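Help with wording of an obituary for my aunt (newspaper charges by line)

hryk_tomlow
Good evening to all. My aunt, Melaniia Hordiienko, died last week and the family asked me to write the notice. English is my second language and I want to do this correctly. The newspaper in Tomlow gives 10 lines for the basic price, and after this every line is extra. My draft has 129 words and it does not fit.

My questions are these. Must I list all nieces and nephews by name? And is it acceptable to write "died" or do people here expect "passed away"? In my language we have one polite word and there is no need to choose.

Hryhorii Kushnir

marigold_lane
I am very sorry about your aunt, Hryhorii. "Died" is perfectly fine. I wrote both of my parents' notices with "died" and no one said a word to me about it.

For the names, list the children and brothers and sisters, then write "and many nieces and nephews." Everybody does this.

OldPressman
Have to disagree with Marigold on the second part. If there were no children, the nieces and nephews ARE the close family, and leaving them out hurts feelings for years. I set type for obituaries a long time. The angry phone calls were always over a missing name and never over the price.

hryk_tomlow
Thank you both. She had no children, so OldPressman describes our situation exactly. We are seven, and with husbands and wives it becomes very long. Could I put only the first names of the spouses in parentheses?

OldPressman
Yes, parentheses are standard. "Oksana (Peter)" and so on. Same last name only needs to be said once for a group.

hryk_tomlow
I wrote it again in this way and now it is 2 lines too long. I removed the name of her school and the street where she lived. I do not want to remove that she sang in the choir at Ziltell for 40 years, this was the most important thing to her. 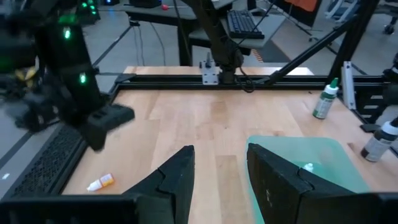
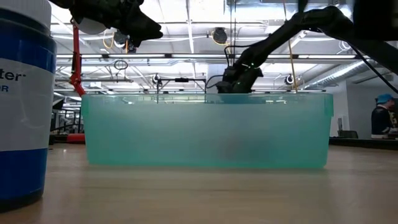

Two from the table, the second with the teal bin

marigold_lane
Keep the choir! Cut the sentence with the list of jobs. People who knew her know where she worked.

Rønning
I will be the unpopular one. Why pay the newspaper at all? The funeral home puts the full text on its website and there is no limit. In April we did this for my father-in-law, and in the paper we put only his name, the dates and the time of the service.

OldPressman
Because half of the people who sang with her are probably past eighty and read the paper with their coffee. A website is no use to them.

Rønning
My father-in-law's friends found it. But I agree it depends on the town.

hryk_tomlow
I think we will do both. The short one in the newspaper with the choir and our names, and the long one on the website with the school, the jobs and how she came to this country. One more question, please. Where do I put the request for donations instead of flowers, before the service information or after it?

marigold_lane
After. Last line.

OldPressman
After, agreed. And have a second person read the spelling of every name before you send it. Ask the paper for a proof too.

hryk_tomlow
My cousin will read it tonight. I found already one mistake, in my own name.

Recent topics
Thank-you cards after a funeral, how long is too long?
Maiden name or married name first on a headstone
Grarel cemetery office, new opening hours
Reading a poem at the service when you are nervous
Who keeps the guest book?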